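# Tretine flat-open pencil case, white

Stock no. 664 — sold singly or by the box

We were not keen to list another plastic pencil case. We have had plenty through the shop, and the usual story is a snapped hinge before January and a lid that ends up under somebody's radiator. Roy Greenwood, who does our buying, asked for this one twice before anybody agreed to put it on a shelf. So read what follows as the opinion of people who wanted to turn it down. 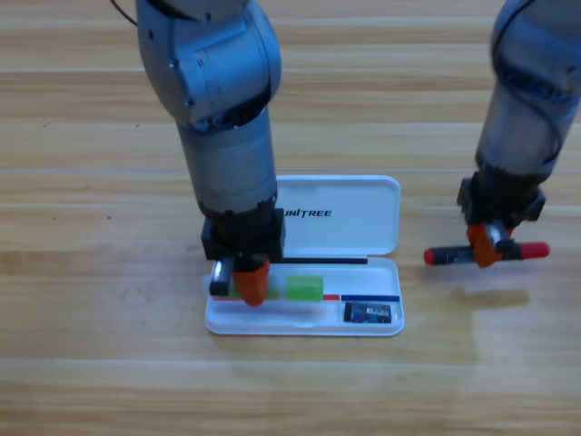
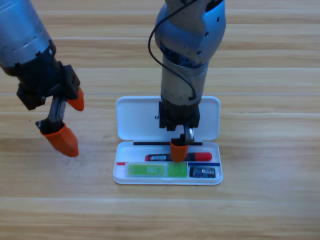

The white case, open, with a red-capped marker in both pictures.

## What it is

A shallow hard case in white plastic with rounded corners. It opens out flat, lid on one side and tray on the other, and you can work out of it like a desk tray. The lid is smooth and glossy with a raised rim.

The maker calls it an "organizer." We don't. It's a box with a lid. If you want elastic loops and zip pockets, buy the Ehlers roll and pay the extra.

## What goes in it

Markers lie down lengthwise, and there is room next to them for an eraser or other short pieces. Two rows is a sensible load. Helten's sales sheet for the same case talks about "a full school kit," and we would like to see that done with the lid shut. A shallow case is a shallow case — a fat glue stick or a chunky sharpener may well keep it from closing, and forcing it is how hinges die.

Longer things need measuring first. Check your ruler against the inside of the tray and leave a little slack for the corners, which are rounded and take away more room than you'd think. We get more returns over rulers than over anything that has broken.

## The hinge

This is the part we argued about. Zamfira Mocanu opened and shut our shop sample 350 times over two days, with a pencil mark on a pad for each one, and it still closed square at the end. That's better than the Gullus case managed. It is also one sample, opened by an adult who wasn't angry at her homework. We'd call it a fair hinge and leave it there.

Don't carry the case by its open lid. It will put up with this for a while and then it won't.

## The finish

Gloss white looks smart on the desk and shows everything. Marker ink wipes off the outside if you get to it the same day. Leave it for a week and you will have a gray smudge for good. The inside is harder to keep clean at the corners, and a cotton swab does more than a cloth.

If the case is going to a child who leaves caps off, buy a darker one.

## Buying

- Sold empty. Pens, markers and erasers are not included
- Color: white only
- Limit of 3 per customer at the single price
- Box orders go through the trade desk, extension 392
- Returns accepted unmarked, with the sticker still on the lid

We don't offer name printing on this case. The ink we use doesn't hold on gloss plastic, and the sample we tried rubbed off with a thumb. A paper label under clear tape inside the lid works fine.

Page checked 11 October 2019. The Ehlers roll and the Gullus case have their own pages under Desk Storage.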